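Filed under: Travel > Riding Holidays > Interviews

The woman who runs the trail rides at Wustura bought the farm with 58 acres of pasture and a house with a bad roof. Before that she spent nine years guiding for Pennington, a larger outfit on the other side of the valley. She takes guests out from May to September and keeps the horses on grass the rest of the time, with hay when the snow gets deep.

We spoke in the kitchen, where she does most of the bookings.

"People think the riding is the hard part to plan," she said. "It's the horses' rest days. If I have six guests for five days, I need at least nine horses, and they can't all be the quiet ones."

The main route is a four-day ride to Gadska and back, about 100 kilometers in total. Riders sleep two nights in a hut and one night at a farm. The highest point is the pass at 1518 meters, reached on the second day. She used to cross it on the first day and stopped after two seasons.

"Everyone was stiff and nobody had learned their horse yet," she said. "Now the first day is flat, along the river, and we stop early."

She asks guests to be able to trot for ten minutes without holding on to the saddle. She does not ask for certificates. A short ride in the paddock on arrival tells her what she needs to know, and she has moved people to the day rides when it was clear they would not enjoy the pass.

"One man was angry for an evening," she said. "Then he did the day rides and came back the next year for the long one."

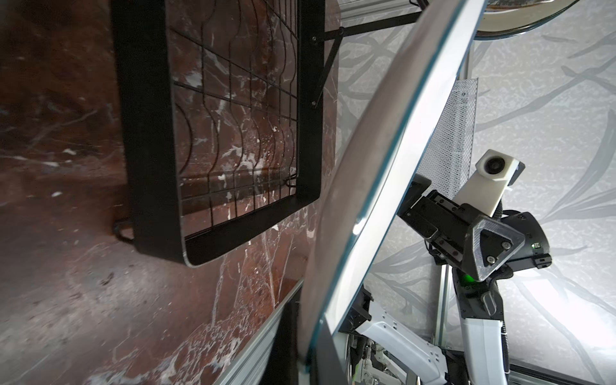

Glass plate and dish rack against the marble.

Meals are included on all rides. Lunch goes in the saddlebags, and supper at the hut is brought up by car from Jirkton, the nearest town with a shop. The hut has bunks, a stove and cold water. Guests bring a sleeping bag and rain gear, and she lends out helmets and half chaps.

The weight limit is 95 kilograms, and she does not make exceptions. Her horses are small and sturdy, bred in the valley, and most of them began carrying guests at six or seven. The oldest is 23 and now goes out only with children, on a lead rope.

I asked whether she plans to add more rides. She said a week-long trip is possible but depends on finding grazing beyond Gadska, where the land belongs to several owners.

"Two have said yes and one hasn't answered my letter," she said. "I'll go and see him after lambing."

Bookings for the coming season are already open. The May rides still have places, and the first one in June is full.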